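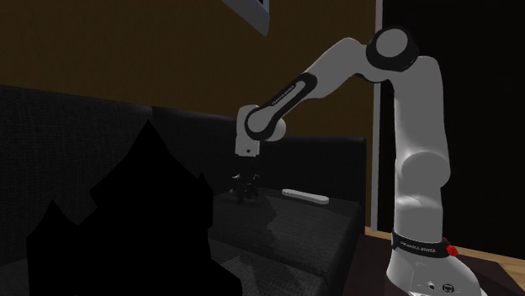
News > Press releases > Software

Skavovov releases Tirivton 2, a motion planner for robot arms working among soft furniture

29 September 2026 - Skavovov, the robot software company, is very pleased to announce the second version of Tirivton, its planning and perception package for single-arm robots that tidy, fetch and put away in ordinary living rooms. It is available to download from today, and everyone who has a licence for the first version can move across without paying anything more.

A sofa is a surprisingly awkward place for a robot to work. There is a backrest to come over, an armrest to stay clear of, and a seat that is often much the same colour as the gripper reaching down to it. In the simulated room shown with this release, a Franka Emika Panda arm reaches over a charcoal-grey sofa with its gripper just above the seat, near a slim white object lying on the cushion. It is dim in there, as so many sitting rooms are of an evening, and that is very much the sort of room we had in mind when we started this work.

Tirivton 2 treats cushions and upholstery as surfaces that may give a little, and lets the user say how close to them the arm may go. It plans the reach and the withdrawal together, so that an arm which has found its way in over a backrest already has a sensible way out again - something our early users asked for more than anything else. The perception side has been reworked too, with much more attention paid to dark fabrics and low light.

The package comes with 1,450 simulated rooms, and a new editor called Stadine in which users can shift the furniture about, turn the lamps down and try the same task again. A run can be paused at any point to look at the paths the planner considered and why it set them aside.

"We spent a great deal of this year looking at sofas, and I have grown rather fond of them," said Callum Kershaw, head of planning at Skavovov. "If a path was refused, you can now find out which bit of the room was to blame, and that has made all our days a good deal easier."

Colin Bunting, who runs the robotics teaching lab at Vasiliauskas, has been using a trial copy with his students since June. "They used to spend their first afternoon just getting a scene to load," he said. "Now they spend it arguing about armrests, and I couldn't be happier."

Teaching labs can ask for a free licence covering up to 20 seats. Questions are welcome, however small, and the team will gladly arrange a demonstration.

Contact: Skavovov press office | © Skavovov | Back to top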